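Threads | New Posts | Members | Search | Log in

Trellov x Larkska capsule: construction and sizing thread

Print this thread | E-mail this thread | 6 shares

seamripper_k
Opening this because the release thread is all raffle talk. I have the overshirt and the cargo pant from the October drop. Overshirt is a size M, which runs like an L in the mainline. Side seams are flat-felled, armhole is only overlocked. For a garment in this price bracket I would expect the armhole to be bound. Stitch density is consistent on both pieces.

The pant is better. Bartacks at every pocket corner, proper gusset, and the waistband is cut on the straight grain, so it should not grow much with wear.

lowgauge
What is the fabric weight on the overshirt? The product page lists none.

seamripper_k
Not on the tag either. I cut a swatch from the spare fabric in the hem allowance and got around 200 gsm on a kitchen scale. Treat that as an estimate, the swatch was small.

Ñahui_fan
Overlocked armholes have been standard on Larkska shirting since the second season. Binding adds bulk under a jacket. I don't see it as a cost cut.

lowgauge
It is a cost cut. The Ñahui overshirt has bound armholes in a heavier cloth and layers fine. Mine has been through two winters.

Ñahui_fan
The Ñahui one also has a dropped shoulder with a lot more room in it. Put a bound seam in the Larkska pattern, with that high armhole, and you will feel it every time you reach forward. 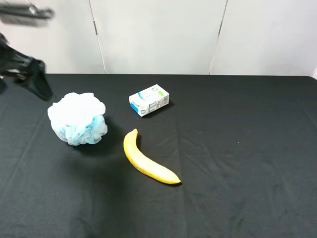 Wear & Construction Group

pocketbag
Can anyone confirm the numbering? Mine is stamped 967 of 1362 on the inside label. A friend's pant is also out of 1362, so I assume each style is numbered separately and the figure is not the total for the whole capsule.

seamripper_k
Same total on both of mine, different piece numbers. Separately numbered, as far as I can tell.

dryhang
Shrinkage data, since someone will ask. Overshirt, size S, cold wash, line dry. Body length down 1 cm, sleeve unchanged, chest unchanged. I have not washed the pant.

lowgauge
One wash is not enough. Loose weaves keep moving until the third or fourth. Please post again after a few more.

dryhang
Will do. I would still not size up on the basis of 1 cm.

hemline_only
Disagree with the OP on sizing. My M measures the same pit to pit as my mainline Trellov M. The difference is the length and the shoulder. If you are between sizes, go by shoulder width and ignore the chest figure on the chart.

seamripper_k
Measured again, flat and buttoned. Mine is 2 cm wider than my mainline M in the chest. Which season is yours? The mainline block was changed when they moved to the boxier fit.

hemline_only
Current season. That may explain it. I'll take back "the same" and say "the same as the new block."

pocketbag
Has anyone replaced the snaps? The lower one on my left cuff does not hold.

Ñahui_fan
They are ordinary ring snaps, so any tailor with a press can swap them. Prostateo does it by mail and will match the finish if you send a good one along. I would ask the shop for a replacement first.

pocketbag
Shop has offered a partial refund. I'll take it and get the snap done locally.

14 replies | 6 shares | Print | E-mail

Back to top | Previous thread | Next thread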